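Laying the Table: what we learned from the day the right arm wouldn't let go

Project report, second-year group work, by Eulalia Zapata and Kendra Robichaud
Supervised by Nilmini Pathirana

When we picked this project in January we thought the hard part would be teaching two arms to share one table without bumping elbows. The job itself sounds so homely that our families were a bit puzzled by it: take mugs off a black tray and set each one down on its own coaster, in a row along the back. We called the whole thing Garimau, after a café we were all fond of, and we spent a happy few weeks choosing mugs and a tablecloth (more weeks than we should have, Nilmini would say). Most of our first report was going to be about success rates. Then we had the fault, and it taught us so much more than the good runs did that we have given it nearly all the space.

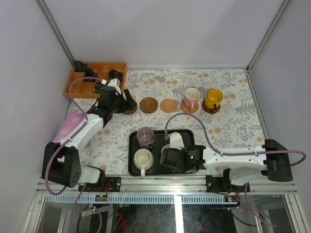
Last changed: July 24, 2025

First, a little about how the job is shared out. Each arm has its own motors, its own gripper and its own cable back to the base, and a program we named Filtier decides which arm may move and where to. Before either one sets off, Filtier checks that the other isn't going to be in the same bit of air. We were proud of that part, and to be fair to it, it never once let the arms collide.

What went wrong was much smaller and sillier. The right arm had closed on a mug, lifted it and carried it over to its coaster, all very nicely. Filtier told the gripper to open. The gripper sent back a message saying it had opened, and the arm started on its way home with the mug still firmly held. It swung the mug low across the table, caught the rim of the one next door and pushed that one clean off its coaster. Kendra hit the stop button, which cut the power to the motors, and of course with the power gone the arm sank under its own weight and the mug went down with it. We lost a handle. No one was hurt, but Eulalia had been reaching in a moment earlier to straighten a coaster, and we all went rather quiet when we thought about that.
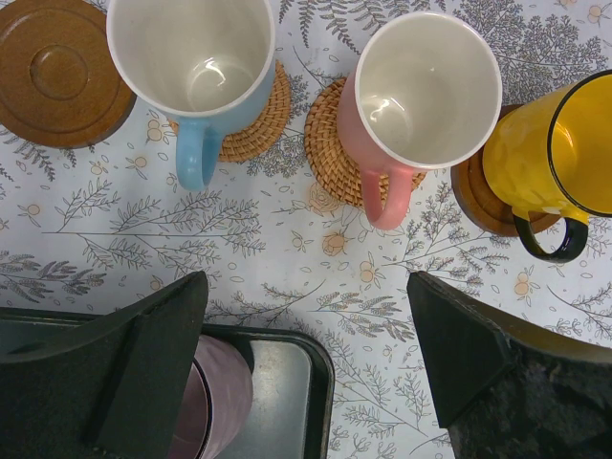
Our first guess was the vision side, as it so often had been. Mugs are awkward things from above, all rim and shine, and a handle that points somewhere unexpected can easily end up inside the grip. So we went back through the recordings, all 3166 frames of that run, with Agustina Carrasco from the year above kindly sitting with us and a large packet of biscuits. The vision was fine. The mug had been found properly and gripped properly.

It was Eyerusalem Tilahun, our lab technician, who asked the question we should have started with: how does the gripper know it is open? Well, it didn't. It was reporting the order it had been given, and we had been reading that as though it were a measurement. The real finger position was there to be read the whole time, and we had never asked for it. The order itself had been lost because of a worn plug on the cable, which worked loose when the arm was at full stretch. We could make it happen again by wiggling the plug by hand, and once we could do that we felt a great deal better.

We have changed 2 things in the program. Filtier now reads the true finger position after every open or close, and if it doesn't match within 400 milliseconds the arm stays exactly where it is and waits for a person. The stop has also been split, so that an ordinary pause holds the arm up under power and the red button is kept for real emergencies. The cable has a new plug and a proper clip to take the strain.

We have also written a rule on the lab door that hands stay out while either arm is powered, coasters or no coasters. It sounds obvious written down, and we had all agreed to it at the start, but a slow and gentle machine makes you forget it surprisingly fast.

Since the repair we have done 100 runs. The new check stopped the arm in three of them, and in each case the fingers really had stuck a little, so we were glad of it. We still don't know why they stick. Kendra suspects the rough patches on the finger pads and Eulalia suspects the gear inside, and we'll be taking one apart next term to see who has to buy the biscuits.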